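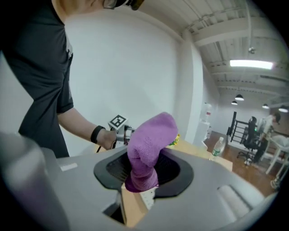 Puria Home Energy Monitor by Prikutero
Reviewed Oct 3, 2021

I bought the Puria in January after two high electric bills in a row. It is a small box that sits inside or next to your breaker panel, with two clamps that go around the main supply wires and a set of smaller clamps for single circuits. It sends its readings over Wi-Fi to a phone app. I have the version with eight circuit clamps.

Installation

The clamps go inside the panel, so unless you are qualified to work in there you should hire an electrician. Mine was done in under an hour. Our panel is old and crowded and the cover only just went back on. If yours is the same, measure first. The box can be mounted outside the panel, but the clamp leads are short and there isn't much slack to work with.

Wi-Fi setup was slower than the wiring. The Puria only connects to a 2.4 GHz network and our router kept trying to move it to the other band. I ended up giving it a guest network of its own and it has stayed connected since, apart from one weekend when the router was down. It stores readings while it is offline and fills in the gap later.

What it shows

The main screen is a number in watts that updates every couple of seconds. Below that is a graph for the day, and each circuit has its own page. You can name the circuits and set a price per kilowatt-hour. The app handles a flat rate well. It handles time-of-use rates badly - you can enter two price periods and our utility has three, so the dollar figures are always a little off.

The most useful thing for me was the overnight reading. With everyone in bed we were still drawing more than I expected, and most of it was an old chest freezer in the garage plus a dehumidifier set far too low. The water heater pulls 3270 watts when it runs, and it was running in the most expensive hours of the day. A timer fixed that. The space heater in the back room shows 1460 watts on high, close to what the label says.

Accuracy

I compared the app to the utility meter from the start of spring to the end of summer. The meter went up by 2349 kilowatt-hours and the app was within two percent of that. Single circuits are less reliable at very low loads. Anything under around 4 watts reads as zero.

What I don't like

Exporting data is clumsy. You get one month per file, by email, and the column names changed after an update in the summer. The alerts are also too basic. I would like one that tells me when the freezer has stopped drawing power, but you can only set an alert for high use.

I looked at the Oosthuizen monitor too. It has a better app, but the history costs extra after the first year. The Puria has no subscription so far.

Would I buy it again? Yes, for a house with electric heat or hot water. In a small apartment with gas I would get a cheap plug-in meter and move it from outlet to outlet.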